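Finding a Wrong Frame Offset When the Arm Misses Its Target

Written by Muchen Ding, updated 4/1/25

In August our two-arm robot in the Steltine simulator began to stop short of the cabinet and the lever. The planner gave no error. It took me many days to find the reason, so I write the steps here for the next person.

Before you start, load the Jultby scene and save a still from more than one camera. You will need them to compare positions later.
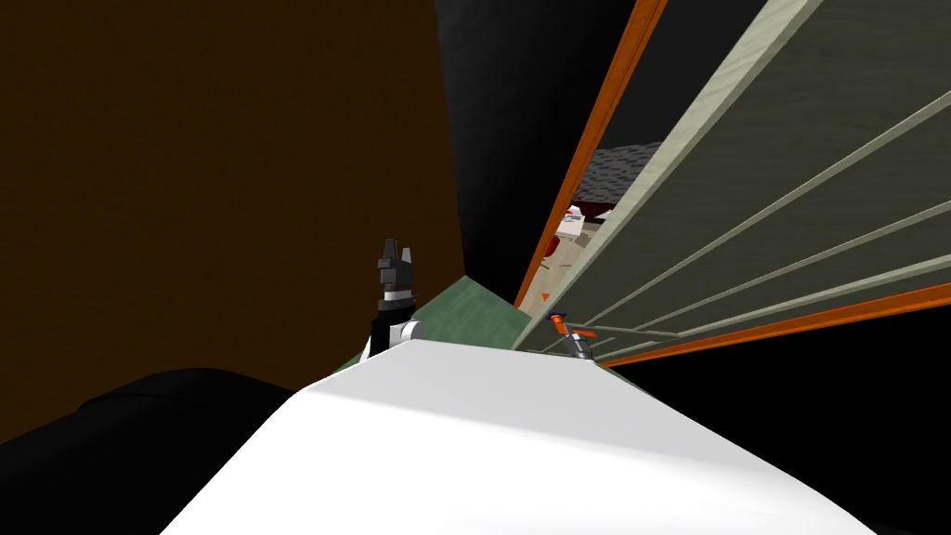
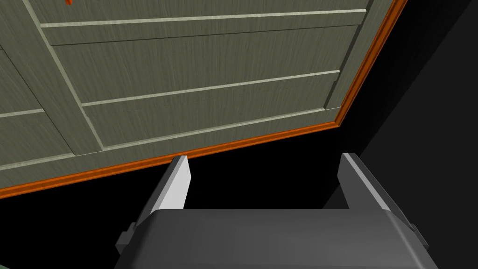
Body view and gripper view, both with the orange-edged panel.
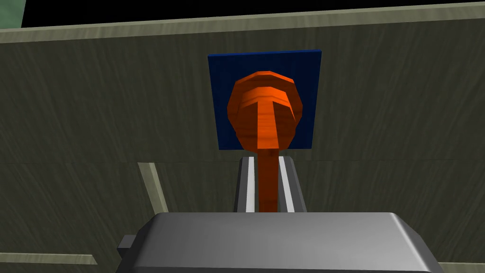
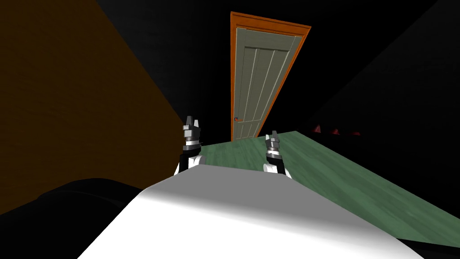 Troubleshooting

1. Stop the run and keep the log. Do not reset the scene yet.

2. Read the pose of each gripper from the log and write it down. Then read the same pose from the viewer. In my run the right arm differed by 300 mm on one axis, and the left arm was correct.

3. Look at the frame names. In our case the planner used the old base frame and the viewer used the new one. The name was the same in both files, so the check at startup passed.

4. Search the log for the first bad message. Mine was on line 461 of 1,619, a long time before the arm stopped.

5. Correct the offset in the arm file, and delete the cached copy also. I forgot this the first time and lost one afternoon.

6. Run again at low speed with the force limit on. If the two poses do not agree, go back to step 3.

Please do not copy the offset to the real robot before step 6 is finished. With a wrong base frame the arm can push into its own body, and the soft limits will not catch it.

Thanks to Arif Paul, who found the cached file.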